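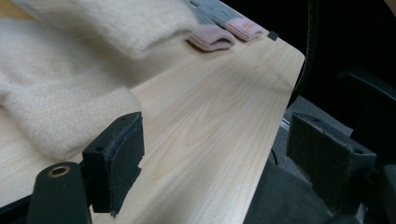 Part-Time Front Desk and Lost Property Clerk, Whiteley Ice Rink, Trindville

People leave things at an ice rink. They arrive in two gloves, a hat and a scarf, skate for an hour, and go home in one glove. We would like to hire someone to deal with the other one.

The job is 17 hours a week, mostly evenings and Saturdays. You'll hand out rental skates, take them back, spray them (you will develop opinions about the spray), answer the phone and run the lost property shelves. Last season those shelves took in 303 items, and 104 went home with their owners. We think a person who cared could beat that. The last clerk cared for most of October.

What we're looking for:

Someone who can stay polite when a grown man insists he is a size nine and plainly isn't.

Basic computer skills. Our booking system is called Skiltum and it was old when we bought it. If it freezes, leave it alone and it will come back when it's ready.

Able to lift a box of skates, and willing to be cold. The desk has a heater, but it points at the vending machine and is bolted down.

You don't need to skate. Two of our current staff have never set foot on the ice and seem happier for it.
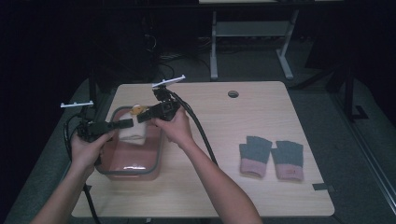 Pay is hourly and gets discussed at the interview, where we promise to bring it up before you have to. You also get free entry to all public sessions and half off at the snack bar, which sounds better before you've tried the nachos. On Fridays the rink belongs to Wamidance, the ice dance club, so expect the same four songs until closing.

To apply, send a short letter saying when you can work and what you have done before. A resume is fine too, but keep it to a page. Address it to Imogen Tunstall, Rink Manager, P.O. Box 3161, Trindville, or drop it at the desk during opening hours - if the window is shut, knock hard.

Applications close 2022-11-25. Training is paid and takes two evenings, three if Skiltum is in a mood.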